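The Short List: What a Small Kitchen Needs on the Counter

By Baiba Paulauskas
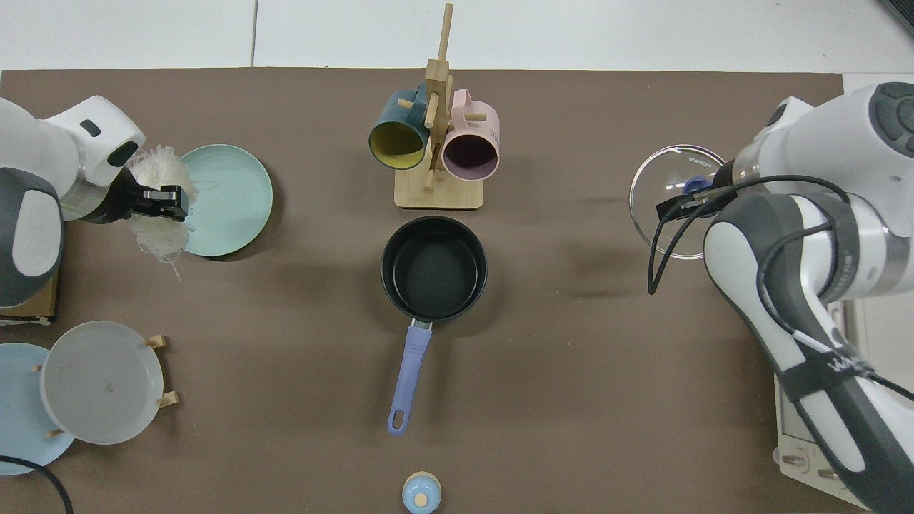 A mug tree, a long-handled saucepan, a few plates and dry noodles for one.

I have moved into 7 apartments in my adult life and I have gotten the kitchen wrong in nearly all of them. Always the same way, too! I'd buy the big set (you know the one, twelve pieces, glass lids, a steamer basket I used once) and then spend two years digging through a cabinet for the only saucepan I liked.

So this time I started on the counter. My current kitchen has 80 inches of it, sink included, and I decided that whatever I cooked and ate with on an ordinary night would have to live out in the open or not live with me at all. Noodles were my test meal. I eat them constantly, and if a kitchen can get me from a dry tangle to a plate without my opening three doors, I'm happy in it.

Let's start with the mug tree, which I resisted for years. My grandmother had one and it was sticky. But a plain wooden one with a square base takes up less room than a stack of mugs, and you never have to do that careful two-handed thing to get the bottom one out. I keep only two on mine, even though it has pegs for more. I love a mug that's one color outside and another inside — dark teal with mustard yellow, say, or pale pink with a deep plum. You get the quiet color across the room and the fun one when you're drinking. Hang them with the openings tipped down and they don't collect dust either.

Then the saucepan. One! Nonstick inside, small enough for a single person's dinner, with a handle long enough to keep your knuckles away from the burner. Mine has a hanging hole at the end of the handle and I finally put up a hook for it. I'm also done pretending I don't care about color. A lavender-blue handle makes me want to cook, and a plain black one makes me want to order in.

My friend Rungnapa Khunthong cooks for a living and has opinions about all this. She came over in February, opened my cabinets without asking and pulled out 2 grocery bags' worth of stuff. "Why do you own a melon baller?" she said. I had no answer. She let me keep the plate stand, though, and she even moved it to a better spot. I'd bought it to show off a plate I thought was too pretty to use, a thin white one, and she pointed out that if it was standing right there I'd reach for it. Now I eat toast off it most mornings.

Plates are where I'd tell you to relax. I used to want everything to match, and when one broke I'd sulk over the whole stack. These days I buy singles. Mint green, light blue, white, whatever turns up, as long as the colors are soft enough to get along. A shallow rim is nice if you like sauce (I do), but don't go too shallow or you'll be chasing broth across the table.

A word about the surface underneath. My counter is a bright white that shows every drip of soy sauce, and I was wiping it down so often I'd started to resent dinner. A big dark brown mat fixed that. It gives the cooking things a place to be, and pastel dishes look fantastic against it. Get one larger than you think you need. I went small the first time and the pan was forever hanging off one side.

Last thing, and it's a little one: a shaker you enjoy picking up. I keep chili salt in mine. Light blue with a wooden knob is my idea of perfect, but a jam jar with holes punched in the lid worked fine for most of my twenties.

I still have one drawer I'm not proud of. Rungnapa hasn't found it yet, and the melon baller is in there.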